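Getsemaní Cárdenas
@getse_fixes

1/ Gripper maintenance thread, by popular demand (Sarahí Medrano asked, once). The unit is our hand-held Ivix. I look after it. It does not look after me.

2/ Start with the finger pads. The ridges collect label glue, sugar and whatever Cesbridge serves as syrup. Soft brush along the diagonals, damp cloth, leave it alone. The last bloke used solvent and we binned 39 pads.

3/ Then the plates. Three screws a side. Snug all of them before you do any final tightening, or the finger goes on crooked and you'll blame the firmware like I did all through July.

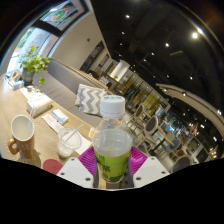
Pads on a bottle, magenta being the colour the supplier had.

4/ I like a clear bottle for checking grip. You can see the liquid line, so a tilt shows up straight away. If one pad touches well before the other, back off the screws and return to post 3. Bring a biscuit.

5/ Cycle counter read 2,271 at the last service. Dundetti's manual says to log it. The manual has no page for the log, so mine lives on the back of a Robles invoice.

6/ Before you pack up, point both fingers at a bare bit of tabletop and compare the angles by eye.

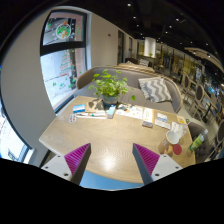 7/ Spares: pads in the top drawer, screws in the jar marked TEA. Tea is in the other jar. Sarahí, please stop fixing the labels.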